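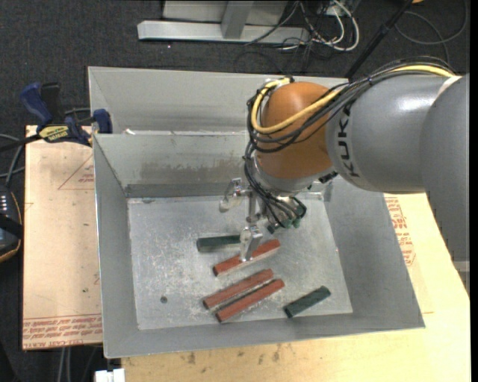 Red bars and dark green blocks in one of the grey metal bins.

Ernard Building Pieces Library: progress report to the Edel Fund
Period covered: summer to the end of November
Prepared by Ayodele Tijani

Dear all at Edel,

Thank you once again for your patience with the date of this report, and for the kind note that came with the second payment. We read it out over tea and it did everyone a great deal of good. I have tried to follow your headings, although I'm afraid I wander a little under the second one.

1. Where we have got to

When we wrote to you in the spring we hoped to have 2,000 pieces checked, cleaned and back on loan before winter. I am very pleased to say that the total now stands at 3,576, much of it down to Seung-woo Cho, who took on the whole of the backlog from the Ra Road store (twelve years of returns, some of them still in the bags they came back in!). From these we have made up 123 complete sets, all of them either out with schools and playgroups or packed and labelled for the new term.

The pieces that do not yet belong to a set are the slow part. Red bars we have in plenty, and they keep turning up. The greens are shorter in supply, and several otherwise finished sets are waiting for them. Jin-sol Yeom has written to the groups who borrowed before we kept proper records, asking them to look in the backs of their cupboards, and parcels have been arriving ever since.

2. The bins

You asked particularly how the storage money was spent, so here is the long answer. We looked at plastic tubs, and we looked at shelving with trays, and in the end we took the deep open metal bins from Tundex, second-hand. They are grey, with sloping sides, and they were well used before they reached us. The floors are scratched all over and there are smudges on the walls that may never come off, though Dae-han Oh has had a good go at them. We are fond of them all the same. They stand one behind another and you can see at a glance what is in each. The old sacks had to be tipped out every time anybody wanted to know.

The purchase came in 400 pounds under the figure we gave you. With your agreement we would like to put that towards paint, as many of the older pieces are worn at the corners and the colours matter a great deal to the younger children, who sort by colour long before they sort by length.

3. What has been harder than we thought

Checking takes time. Each piece is looked over for splits and rough edges, measured against the pattern piece and put with its own kind, and a bar that is only slightly short will spoil a tower further up. We had allowed two afternoons a week for this and have needed three. Ji-hoon Noh has redrawn the checking sheet so that it fits on one side of paper, and things have moved along more quickly from that point.

We also lost most of October to the roof at Ra Road. The pieces stayed dry, but everything had to be shifted to the far end of the building and back again, and I would rather not do it twice.

4. What comes next

Between now and Easter we plan to:

Finish the sets that are short of greens, by repainting spare pieces of the right length if the cupboards yield no more.
Put a colour label on the rim of each bin.
Send every borrower a card showing what a full set contains.
Hold an open morning at the store, to which you are all warmly invited. Coats are advised, as the heating has its moods.

The accounts for the period are attached separately, with the Tundex receipt on top. If anything in them is unclear, please ring me at the store; I am usually in until four.

With very best wishes from all of us,

Ayodele Tijani
Ernard Building Pieces Library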